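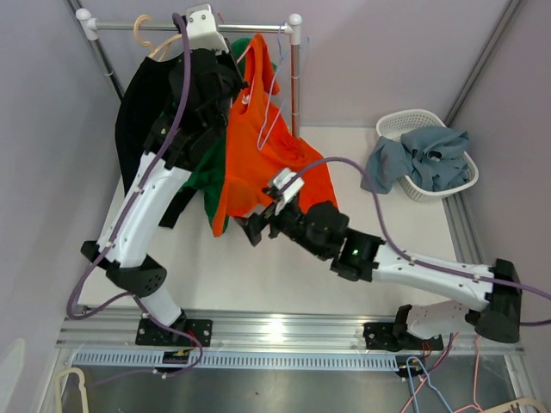 Two months with the Rovico laundry kit

In August I bought the Rovico two-arm kit, after reading the forum for a whole winter and asking my wife more than once. It cost 800 euros second-hand, from Manolis Makris, who had moved to a bigger model. I want to write down my impressions while they are fresh, as I found very few reviews by ordinary buyers.

The kit comes as 2 arms, a rail with the mounting plates, the cables and a thin book of instructions. The book is good for the mechanical part and poor for the software part. I needed one evening for the first and almost three weeks for the second.

My task is simple to say: shirts on a rack, and a basket beside it. I put up a black t-shirt, a green garment and an orange shirt, so that the colours are easy to separate. One arm works high, near the bar, and the other can go low to the hem. I like this division. With a single arm the cloth only swings away from you.

What I like: the joints are quiet, and the arms reach the whole width of my rack. The small green light on the wrist is useful when I work late in the evening. Spare screws are included, and I have already used several of them.

What I like less: the cables. They need long loops so that the arm can stretch, and the clips in the bag are too few. I ordered more from Jasińska, a small shop which answers e-mails the same day. Also, thin wire hangers are much harder for the grippers than plastic ones. Ewan Guthrie wrote to me that he threw out all his wire hangers, but I am stubborn and I keep a lilac one.

I also looked at the Bosarex set. It has a nicer program, but a new one is 2,000 euros and the rail is sold separately – for a hobby this is too much for me.

Would I buy the Rovico again? Yes, at the second-hand price. Next I will try the soft finger pads from Clisport, and when they arrive I will write how they behave with a wet shirt.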